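# Griltholm play-kitchen set: object card

Version 3, 18 May 2018
Maintained by Hetia

## Contents

This card covers the small play kitchen and the loose items kept with it. It records what each item is called in the annotations, where it may be placed, and how the counter is reset between sessions. The recordings are distributed separately under the Davton index.

The current release has 867 sessions. Of these, 106 are marked `partial` and should be left out of any count that depends on final item positions.

## Work area

The counter is wooden, with a butcher-block pattern. Items are placed only inside the low cardboard border. The border is held with black tape and is not fixed to the kitchen itself, so its position must be checked before each session. The two brass screw heads in the counter are outside the placement area and are not labeled.

The navy backsplash is treated as background. Its tile pattern gets a single label, `backsplash`, and individual tiles are ignored. The light wooden top edge is included in the same label.

## Item names

Names are lower case with underscores. Do not add brand names or sizes.

- `bottle_yellow`: plastic squeeze bottle with a narrow conical nozzle
- `bowl_blue`: light blue round bowl, glossy inside
- `item_red_yellow`: the red and yellow item; one label for both colors
- `border`: cardboard strips and the tape on them

Earlier versions used `sauce` for the bottle. The name was dropped in November because it described contents. Files that still carry it can be converted with `rename_items.py`, included in the root folder.

## Placement notes

The bottle may stand or lie on its side. When it is lying down, record the direction of the nozzle as `front`, `back`, `left` or `right`, as seen facing the backsplash. The bowl is always placed open side up. Stacked items are allowed only in folder `stamatopoulos_b`, which has its own naming file.

An item that is partly hidden keeps its full name. Use `occluded: yes` and do not guess at the hidden outline.
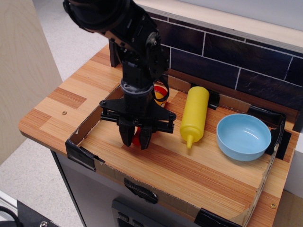 Reading time: 2 min

For a layout of this kind the bottle is entered as `lying`, nozzle `front`, and the bowl as `empty`, to the right of the bottle. The red and yellow item is entered as `occluded: yes`.

## Known issues

- Light reflected in the bowl was labeled as contents in 40 files. Corrected files have the suffix `_r2`.
- Border position is missing from the first 600 sessions — use the brass screws as reference points instead.

## Comments (3)

**mk_lathe:** Is `border` one region or four? My export has it split at the corners.

**pinebox:** One region in v3. Four in v2. The tape belongs to it in both.

**orrin77:** The rename script skips read-only folders without a warning. Check permissions first.

Hetia dataset pages | Contact | Back to top

This site uses cookies to remember your display settings. Accept | Decline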